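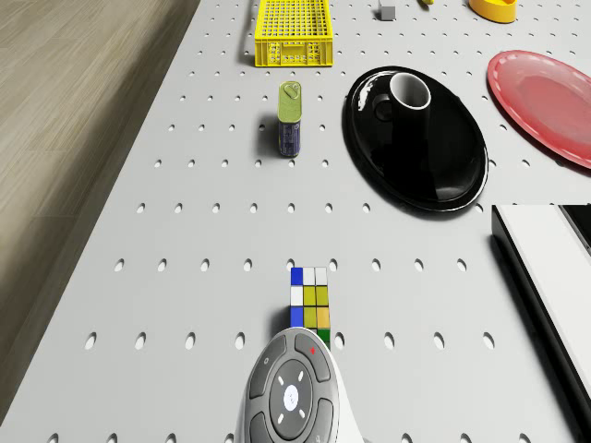 Haslow has a robot bench again, at least on a computer. Our shared workshop got the simulated version running on Thursday, May 18, 2023, and I've been poking at it every evening when I should be doing dishes (sorry, dishes). We've been planning this build since January, and I'm so happy to have something to play with!

Anisa Latuheru did most of the modeling, and Folasade Nwachukwu wrote the grasp planner, which is up to 976 lines and still growing. The room has a white arm, a perforated floor and a whole yard sale of things to pick up – mugs, plates, two crates, a banana. I keep going back to the puzzle cube, mostly out of stubbornness.
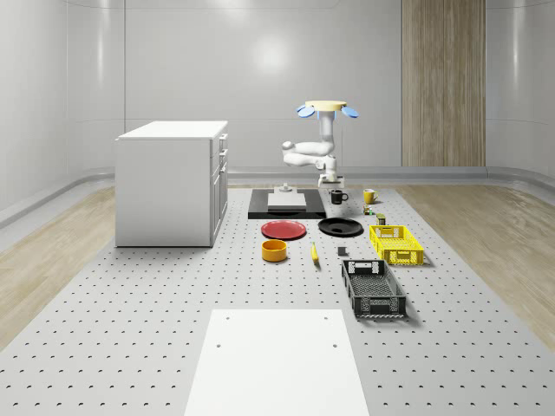
## What's next

Dorian Lebrun is cutting parts for the real arm and wants 32 more bolts before he'll promise anything. Until those come in, we test in the simulation. My own job is the close-up views, where the cube has to be told apart from the dark, shiny stuff near it – harder than I expected, and kind of fun.
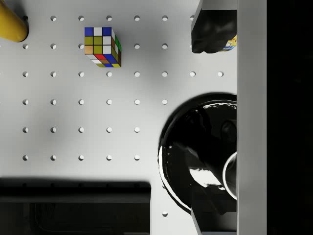
Can I try the simulation if I've never programmed a robot?

Anyone from the workshop can, and Folasade will sit with you for the first run. Bring a laptop and ask for the Stilari folder, where all the files live.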